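Speaker notes: do clothes last if you pay more?

Slide 1. Wait for the stragglers. 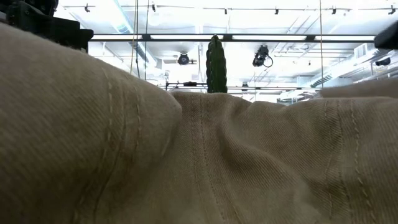

Start with the Wendex claim: "built for ten years". Ask who tested it. The firm has been going for four.

Slide 2. Price. The £34 pair and the dear ones from Colamano. Same mill, according to the labels -- make of that what you will.

Slide 3. The repair promise. I followed the link and got a 404. Two emails, no reply. Pause here.

Slide 4. Questions. If someone brings up Stisura, say I haven't seen their figures.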